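Brodach Teleop Recorder: Setup and Recording Guide
Section 5. Gathering practice examples in simulation
Last updated: May 1, 2025

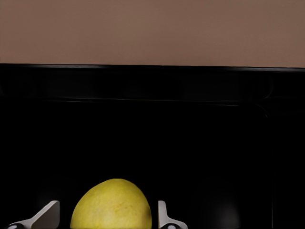

Wrist view, fruit pick-up task. Render: Agustina Bustos / Gundirlow

This is the fun part! By now the Recorder is installed, your hand controller is paired, and the simulator opens without complaint. In this section you'll drive the simulated gripper yourself and save what you do as examples, called episodes, that the learning system will study later. Everything happens in the wrist view, the same view the policy gets when it takes over. If you can do the task from that view, there's a good chance it can learn to.

Before you start

Finish Section 4 (controller calibration) first. A controller that drifts even a little will teach the arm to drift too, and it learns that surprisingly well.

Set aside a stretch of time when you won't be interrupted. Emiliano Cisternas, who recorded most of our starter set, likes short sittings with a proper break between them, and you can tell from his episodes. They're lovely and smooth.

5.1 Start a session

1. Open the Recorder and choose New Session.
2. Type your operator name. Use the same spelling every time, or the Recorder will treat you as two people.
3. Under Task, pick Fruit Pick-Up.
4. Leave the scene seed at 1293 for your first session. Everyone starts on this one, so you can compare your episodes with the starter set.
5. Press Load and wait for the wrist view to appear.

Note: If the view comes up solid gray, the renderer is still warming up. Give it a moment before you restart anything.

5.2 Record an episode

1. Squeeze the trigger once to arm recording. The status dot turns red.
2. Bring the gripper in with the fingers open until the fruit sits between them, low in the view. It doesn't have to be dead center. In the view at the start of this section the right finger is a good deal closer to the fruit than the left one, and we'd be happy to close from there.
3. Pause for one beat. This gives the learning system a clear "I'm lined up" moment.
4. Close slowly until the contact bar moves, then hold.
5. Lift straight up until you hear the chime.
6. Squeeze the trigger again to stop. The episode goes to the review tray.

CAUTION: Don't tap the Home button while recording. It snaps the simulated arm back in a single jump, and that jump gets saved with everything else.

If you miss, keep going! Back off, open up, and try again in the same episode. Recoveries are some of the most valuable examples you can collect, and Graciela Gallardo adds a little cheer in the comments whenever she finds a good one.

5.3 Review and label

1. Open the review tray and play the episode at double speed.
2. Choose Clean, Recovery, or Discard.
3. For a recovery, drag the marker to the moment you began backing off.
4. Press Save. Labels can be edited until you close the session.

Discard is for real trouble: a frozen view, a dropped controller, a phone call halfway through. A slightly clumsy grasp is fine. Keep it.

5.4 Mix things up

Once you've got 5 clean episodes on the starting seed, turn on Shuffle Seed. The fruit will move, the lighting will shift, and you'll have to come in from new angles. Dark backgrounds deserve extra practice, especially where the shaded side of the fruit starts to blend in.

Shuffle also changes the start pose of the arm. If a start pose looks impossible, press Skip. Skipped seeds go in the log, and Aldana Gaete goes through it before each release.

Each project folder holds up to 2000 episodes. When it fills, the Recorder opens a second folder beside it and carries on numbering.

5.5 If something goes wrong

Fingers lag behind your hand: lower Render Quality by 2 steps and reload.

Fruit pops out on closing: check that Grip Speed is set to Slow. It resets to Normal after an update (we're fixing this in the October release).

Chime never sounds: you may be lifting at an angle. Bring the arm back over the spot and lift again.

Episode missing from the tray: look under Unlabeled. It's nearly always there.

Next: Section 6, Sending your episodes to training

Questions about this guide: Tracey Crabtree, Gundirlow documentation desk | © 2025 Gundirlow | Back to top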